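2. Materials and methods

2.1 Farms and animals

The work was carried out on two commercial dairy farms, Flemutia and Litness, which lie in the same valley and share a feed supplier. Both herds are black and white cows of mixed age, housed in cubicles through the winter and grazed by day from spring. A total of 111 cows entered the study. Cows were enrolled at drying off if they had no record of milk fever in the previous lactation and were sound on all four feet. Heifers were left out, as neither farm kept them with the dry cows before calving.

Dry cows at Flemutia were kept on straw in an open-fronted shed. At Litness they were on a bare paddock with a hard standing, and were brought inside for the last part of the dry period. The difference in housing could not be removed from the design, so farm was included as a fixed effect in all the models described below.

2.2 Diets

The basal diet on both farms was grass silage, chopped wheat straw and a dry cow meal supplied by McKinnon. Straw was chopped short enough that the cows could not easily sort it. The control group received the basal diet with the farm's usual mineral, and the treated group received the same diet with Stonduvus, a low-calcium mineral with added magnesium, in its place. Both minerals were mixed into the meal before it went into the wagon. Feed was put out once a day in the morning and pushed up in the afternoon.

The treatment period was 56 days, ending at calving. Cows that calved early were kept in the data set if they had been on their diet for at least half of this time. Refusals were cleared and weighed before each morning feed, and the next day's allowance was adjusted by the farm staff so that a small amount was always left over.

Figure 1. White plastic cylinder with a frosted, translucent lower sleeve.
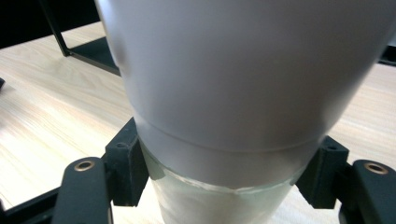
2.3 Forage and feed sampling

Silage was sampled from the clamp face on each farm every week. Handfuls were taken across the full width of the face, avoiding the top layer and any visible mould, then mixed on a clean sheet and reduced by quartering. Straw was sampled once from each delivery. Part of every sample was dried in an oven to constant weight and the rest was frozen until it could be tested for minerals.

The potassium content of the silage was of most interest, as grass from fields that have had heavy dressings of slurry can be high in it and this makes milk fever harder to prevent. Litness had spread slurry on its first-cut ground in the June before the trial. Flemutia had used bagged fertiliser only.

2.4 Blood sampling

Blood was taken from the tail vein within a day of calving and again later in the first week. In all, 152 samples were suitable for testing. The remainder had clotted badly or were not labelled clearly enough to be matched to a cow, and were discarded before any results were known. Serum was tested for calcium, magnesium and phosphorus. Staff at the laboratory did not know which diet a cow had been given.

Cows that went down with milk fever were treated by the farm in the normal way with calcium under the skin or into the vein. Samples taken after treatment were not used for calcium, but the case itself was recorded.

Figure 2. Glass jar with a black lid, partly filled with brown ground powder, its upper half wrapped in a clear plastic bag. 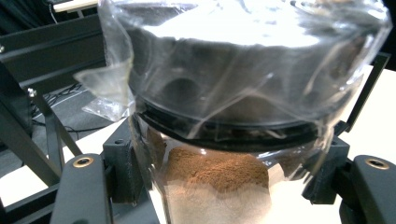 2.5 Statistical analysis

Serum calcium was analysed with a mixed model in which diet, farm, parity and time of sampling were fixed effects and cow was a random effect. Body condition score at drying off was tried as a covariate and kept where it improved the fit. The number of milk fever cases was compared between diets by logistic regression. Records were closed in October 2021, and cows still dry at that point were not included.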